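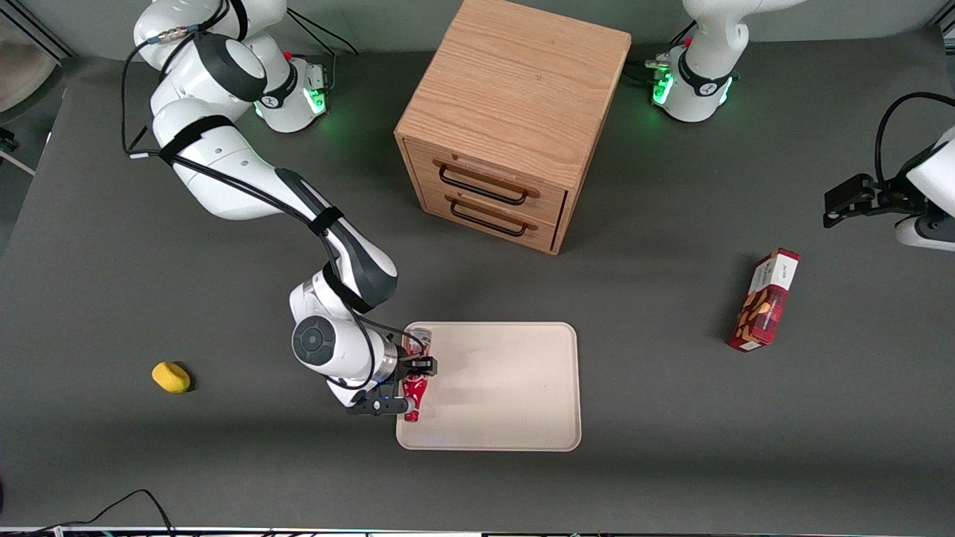 Section 2. Before you order: planning a two-arm table cell

Read this before the quote goes out, not after. Most of the overspend on a Rolov table cell is in small stuff left off the first order. The arms are the easy line. Cables, straps, table, spare fingers, things to pick up, those get forgotten. Look at how the cables are carried down the outside of the arm on black hook-and-loop straps, all the way toward the wrist. Straps are a separate line on the Valtstead price sheet. Put them in.

2.1 What goes on the first order

1. Arms, 2. Order as a pair, same batch if you can. Mixed pairs work but you end up keeping two sets of spares.
2. Grippers, two-finger, one per arm. Plus one spare set of fingers. They wear.
3. Cable kit, long version. The short one only reaches if the controller sits directly under the table, and it never does.
4. Straps. One pack of 100 does a pair of arms with plenty left for the next re-route.
5. Table top, matte, dark. Glossy tops are cheaper, don't.
6. Plestia controller license. Yearly. Goes under operating, not capital, check with whoever signs.

NOTE: Lead time on arms is quoted in weeks from deposit, not from the purchase order. If the deposit slips the whole thing slips. Allow extra in December, freight desk is closed part of the month.

2.2 Task objects

Budget line of its own. Keep it small but keep it. Grocery and kitchen things are fine to start: a drinks can, a boxed snack, a sponge, a tray to put things on. One bigger piece with drawers and bar handles if you plan to do opening and closing later.

1. Buy doubles of anything that can dent or crush.
2. Write down brand and size. Packaging changes and then you cant match it.
3. Do not buy the full Grewal object set up front. 39 pieces, you will use a handful the first quarter.

CAUTION: Full cans are heavier than they look at full reach. Check the payload figure for the arm WITH gripper fitted, the brochure number is without.

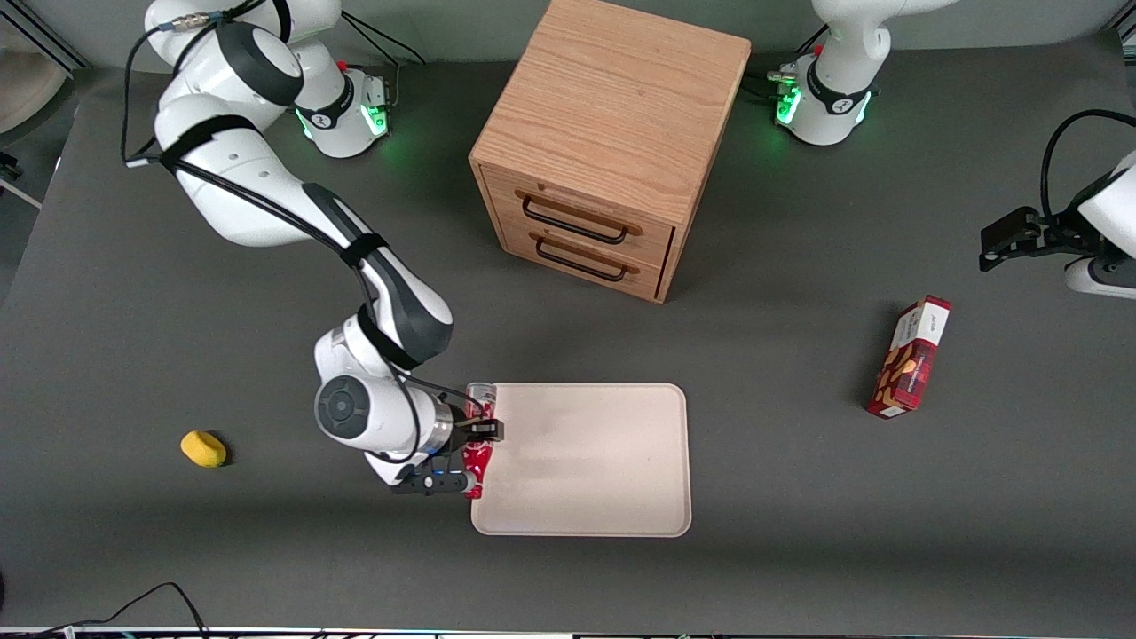 2.3 Space and table

1. Measure the room first. Table, then clear space on all sides for the arms swinging wide, then the door.
2. Both bases mount along the same side of the table. Tray or fixture goes in the middle where both grippers can get to it.
3. Leave the front edge clear for the operator.
4. Power: one circuit for the arms, seperate one for PCs. Get the electrician quote now.

NOTE: Table load rating must cover both arms moving, not parked. If the supplier only gives a static figure ask again.

2.4 Year one running costs

Often left blank on the form. Fill in at least:

- controller license renewal
- finger sets and straps
- replacement objects
- 5 days of on-site help from Valtstead, bookable in single days. Use one for install, hold the rest
- operator hours. Usually the biggest number on the page

CAUTION: On-site days expire at the end of the contract year. No rollover.

2.5 Sending the form

1. Fill in sheet A (equipment) and sheet B (running costs). Both. Sheet A alone gets sent back.
2. Attach room drawing with the table marked.
3. Sign, date, send to your Valtstead order desk.

Prices on the current sheet hold for orders received by Tuesday, December 23, 2025. After that ask for a new sheet before filling anything in. Go to section 3 for unpacking.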